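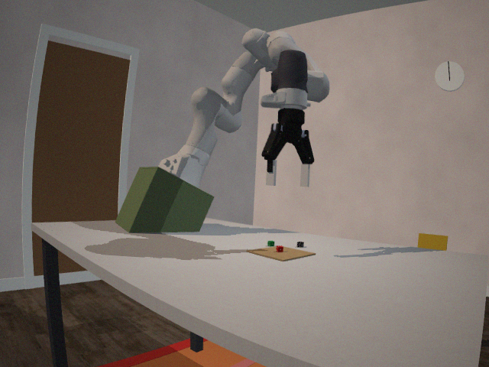
I've been using the Skatach teaching kit since October and have now recorded 406 demonstrations with it, which seems like enough to write a fair review.

For anyone new to it, Skatach is a hand controller plus the Grellance software that runs the arm. You hold the controller, the arm copies your wrist, and the software saves the motion as a demonstration you can train from. It works with a real arm or with the simulator that comes in the box. I don't own a real arm, so everything here is about the simulator.

Setup

Installing took most of an evening. The controller needs a firmware update before Grellance will see it, and the update only worked for me through a USB port on the back of the computer. After that it was fine. Calibration is a matter of holding the controller level and pressing the side button, and you have to redo it each time you start the program.

The scenes

You get 12 starter rooms. Most of my time has gone into the dice table, which has three dice in red, green and black, a flat wooden board, and a couple of large blocks, one green and one yellow. I set the task myself: pick up the green die and put it on the board beside the red one, then do the same with the black. It sounds easy. My first two dozen tries were mostly me knocking the red die off the board.

The rooms have more in them than they need, such as a rug, a door and a clock on the wall. You can swap the wall and floor colours between recordings, and I'd suggest doing that from the start. I recorded my first batch with the same colours every time and the trained policy fell apart as soon as I changed them.

Controlling the arm

Side to side movement is very good. There's hardly any lag and the arm goes where your hand goes. Height is harder. On a flat monitor it's difficult to judge how far the fingertips are above the table, and the dice are small. The shadows help a bit. There is a second camera view you can pin in the corner, and I wouldn't try small objects without it.

The gripper is on a trigger. It opens wide by default, much wider than a die needs, so closing takes a while and it's tempting to lift too early. You can set a narrower starting width in the options. I've left mine at half and it has saved a lot of bad takes.

Turning the wrist past a certain point makes the upper part of the arm swing round quickly. This is normal for an arm with these joints, but there's no warning on screen before it happens. A coloured marker near the limit would be useful.

Recording and playback

Each take starts and stops with one button. Bad takes can be thrown out straight away with a long press, and I use that constantly. Playback is clear and you can trim the start and end. You can't trim out the middle, so a long pause while you scratch your nose stays in.

The software stops at 2000 demonstrations per project. I'm nowhere near that, but a lab would be.

Compared with the Ayele

I borrowed an Ayele controller for a fortnight before buying. It's lighter and the trigger feels nicer. It doesn't save the gripper width though, only open or closed, and I found that too crude for dice.

Support

I emailed Dradton, the distributor, twice. The first answer came the next morning and fixed the problem. The second, about the wrist limit, is still open.

Worth it?

For learning how to teach an arm by hand, yes. I'd take off a mark for the height problem and another for the missing wrist warning. If you already have a decent controller, check whether Grellance supports it first, as the software is sold separately and is the better half of the kit.

8/10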